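Projektbericht
Projektmodul Robotik und Automatisierung
Thema: Fehleranalyse an der Greifzelle „Pevance“ nach einer Kollision mit der Arbeitsfläche

1. Ausgangslage

In unserem Projekt sollte ein Roboterarm kleine farbige Bausteine erkennen, greifen und nach Form sortiert ablegen. Die Zelle wurde von der Vorgängergruppe übernommen. Die Ablaufsteuerung läuft unter dem Namen Pevance, die Bahnplanung stammt aus dem Paket Narkbridge, das uns für das Semester zur Verfügung stand. Der Greifer ist ein Eigenbau aus einer früheren Abschlussarbeit.

Geplant waren 480 Greifzyklen in 3 Versuchsreihen. Die erste Reihe lief ohne nennenswerte Störungen. In der zweiten Reihe fuhr der Arm beim Anfahren eines Bausteins zu tief und drückte mit dem Greifer auf das Holz. Die Kraftüberwachung löste nicht aus. Der Arm wurde von Hand über den Not-Halt gestoppt.

2. Schaden

Am Greifer war eine Fingeraufnahme verbogen und musste neu gedruckt werden. Verletzt wurde keiner, zum Zeitpunkt des Vorfalls war der Arbeitsbereich frei. Der Versuchsbetrieb ruhte danach 9 Tage, davon gingen die meisten für die Fehlersuche drauf, der Rest für den Druck und die erneute Abnahme der Zelle.

3. Fehlersuche

Zuerst wurde ein Fehler in der Bilderkennung vermutet. Die gespeicherten Positionsdaten zeigten aber, dass der Baustein seitlich richtig erkannt worden war. Nur der Höhenwert stimmte nicht. Beim Vergleich mit der ersten Versuchsreihe fiel auf, dass der Nullpunkt in z-Richtung noch zum alten Werkzeug gehörte. Zwischen den Reihen waren die Greiferfinger gegen längere getauscht worden. Der Werkzeugmittelpunkt wurde dabei in Narkbridge angepasst, in Pevance jedoch nicht. Beim Neustart hat Pevance den alten Wert wieder geladen und den neuen überschrieben.

Offen blieb zunächst, warum die Kraftüberwachung nichts gemeldet hat. Der Grenzwert war während der Inbetriebnahme hochgesetzt worden, um Fehlauslösungen beim Beschleunigen zu vermeiden, und danach nicht zurückgestellt. Im Übergabeprotokoll steht davon nichts. Es lagen also 2 Fehler gleichzeitig vor, und der zweite wäre ohne den ersten vermutlich bis zum Projektende unbemerkt geblieben.

4. Maßnahmen

Der Werkzeugmittelpunkt wird jetzt nur noch an einer Stelle gepflegt und beim Start von beiden Programmen gelesen. Stimmen die Werte nicht überein, gibt Pevance die Antriebe nicht frei. Zusätzlich wurde eine untere Grenze für die z-Achse eingerichtet, die sich auf die Oberkante der Holzplatte bezieht. Nach jedem Fingerwechsel wird diese Höhe mit reduzierter Geschwindigkeit neu angetastet.

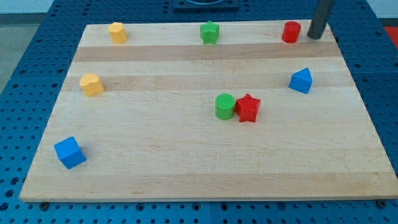
Für die Wiederholung der zweiten Reihe wurde die Geschwindigkeit beim Absenken halbiert. Das verlängert den Zyklus, war aber Bedingung für die erneute Freigabe. Der Grenzwert der Kraftüberwachung steht wieder auf dem ursprünglichen Wert. Die Fehlauslösungen beim Beschleunigen treten dadurch vereinzelt wieder auf und werden im Protokoll vermerkt.

5. Offene Punkte

Die untere Grenze gilt nur, solange die Platte ihre Lage und Dicke behält. Wird sie ausgetauscht, muss neu angetastet werden. Ein entsprechender Hinweis steht in der Betriebsanweisung der Zelle. Die dritte Versuchsreihe wird im Juli nachgeholt.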